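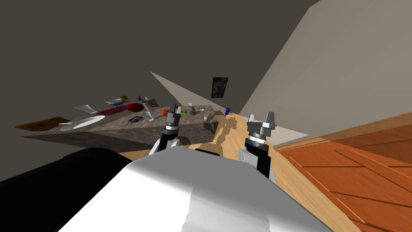

*Counter-clearing task in the Grellau simulator, both grippers free*

**Is the Grellau kitchen pack worth 78 quid?** I only want to practise tidying. My own kitchen already looks like this for free.

**Zulmira Patrício**

Yes, if you like clutter. I've had it since April and the cup on its side still beats me.
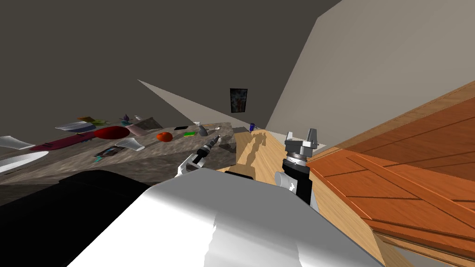 **Salvador Lobo**

Grellau charges 28 extra for the tool add-on – skip it at first. With the left gripper holding something long and thin, as above, you've one hand left for that crowded granite.

**Sofia Godinho**

try the demo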